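# Equipment Planning Meeting — Minutes

**Date:** 5 July 2021
**Chair:** Vilja Eskola
**Present:** bench lead, purchasing, facilities, software, two technicians
**Apologies:** finance (comments sent in writing, read under item 3)

## 1. Previous minutes

Accepted with one correction. The spare gripper fingers were listed as ordered. They were quoted only. Purchasing will place the order under item 4 below.

## 2. State of the sorting bench

The bench lead reported on the two-arm bench. Current work is cubes and blocks with the wicker basket, using both arms. The fixed camera and the wrist cameras are all recording.

Three points came up:

- Finger pads are wearing faster than planned. The present stock will not last to January.
- The wrist camera picture is soft on anything far from the gripper. Software can work with it but would like a better lens on the next unit.
- Cable routing at the wrist needs attention. A loose loop can snag when the arm turns back toward the base. Technicians asked for proper clips and sleeves instead of ties.

Facilities asked if the white table would be kept. The bench lead said yes, for now. A matte top would cut glare but would also mean redoing the camera settings, and no one wants that before the next round of sessions.

## 3. Budget

Remaining in the equipment line: $3,704. This has to cover everything up to January, when the new allocation opens.

Finance's written comment was that nothing over $200 should be bought on the department card. Anything above that goes through a purchase order, including orders split across two invoices. Purchasing confirmed this is already the rule and will send the form around again.

There was a discussion about holding part of the line back for repairs. The chair would prefer to keep a reserve. Software pointed out that a reserve was kept last year and was then lost when the line closed. Agreed to hold the reserve until November and review it then.

## 4. Quotes received

**Finger pads and spare fingers.** Gorkivent quoted $56 per set of pads, with spare fingers priced separately. Kettunen was cheaper on the fingers but could not give a delivery date. Agreed to take pads from Gorkivent now and ask Kettunen again about fingers. Four sets of pads to be ordered on a purchase order.

**Wrist camera.** Dulum quoted for one unit with a fixed lens and one with an adjustable lens. The adjustable one is heavier, and software wants the weight checked against the arm's payload before anything is signed. Deferred.

**Cable clips and sleeves.** Trirnier, $211 for the kit. Over the card limit, so it goes on a purchase order. Approved.

**Third arm.** Not affordable from this line. The chair will put it in the January request with a one-page case. The bench lead to supply session hours, and facilities to confirm floor space and power.

## 5. Baskets and other props

The bench lead asked for more containers. The weave is useful work for the cameras because the gaps and the rim look different from every height, but software does not want all the sessions to depend on one type of container. Requested: a plastic bin, a shallow tray, and a second wicker basket in a lighter color. These are small items and can go on the card.

Technicians asked that new baskets be checked for loose strands before use. A strand caught in a finger joint last spring and the arm was down for an afternoon.

A second set of wooden cubes was also requested. Purchasing asked for sizes in writing — the last order came in mixed.

## 6. Actions

| Action | Who | When |
|---|---|---|
| Order finger pads (Gorkivent) | Purchasing | This week |
| Order cable kit (Trirnier) | Purchasing | This week |
| Chase delivery date for fingers (Kettunen) | Purchasing | Next meeting |
| Check camera weight against payload (Dulum) | Software | Next meeting |
| Draft case for third arm | Vilja Eskola | Before the January request |
| Floor space and power figures | Facilities | Next meeting |
| Cube sizes and prop list | Bench lead | This week |

## 7. Any other business

Facilities will be testing the sockets along the back wall. The bench must be powered down for this, and technicians will agree a time directly. The key for the parts cabinet is now kept at the front desk.

Next meeting to be set once the Dulum weight check is done.

## Attachment to items 2 and 5

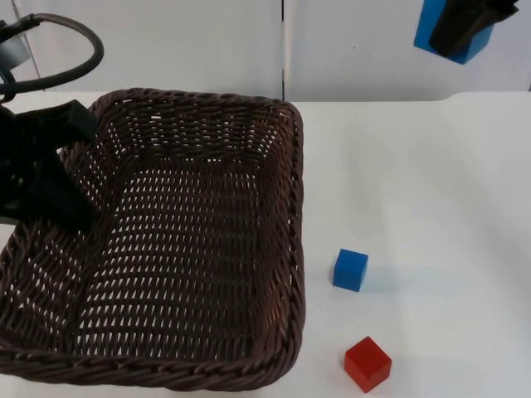
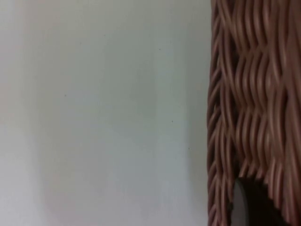

Sorting bench: fixed camera (first) and wrist camera (second), wicker basket in both.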